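Thread: Repainting a Lecomte tourer – original color or not?

GillesRoyer
Picked up a 1930s Lecomte tourer with chassis number 518. The car is sound but the paint is a poor respray. Under the dash I found two older layers, gray over dark blue. Which one do I go back to?

hilde_d
Blue, if that's the bottom layer. Check inside the door hinges too.

Salinas_E
I wouldn't be so sure. Collham bodied a few of these and often painted the hidden parts whatever was in the shop. I'd keep the gray.

hilde_d
Collham cars have a plate on the sill. Does yours?

GillesRoyer
No plate, but there are 3 screw holes.

mathis_lg
Then look for the order book before you buy paint. The club charges up to 50 for a copy of the page.

Salinas_E
Fair enough. Still say gray suits it better.

Contact the moderators | © Fonda Motor Forum | Back to top

Comments

Aurélien C.: Same screw holes on mine.
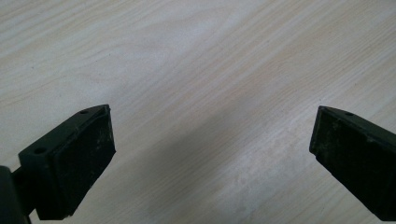
Does the order book page list the paint color?
Usually it does, next to the body style – but repaints done later by the dealer were left out.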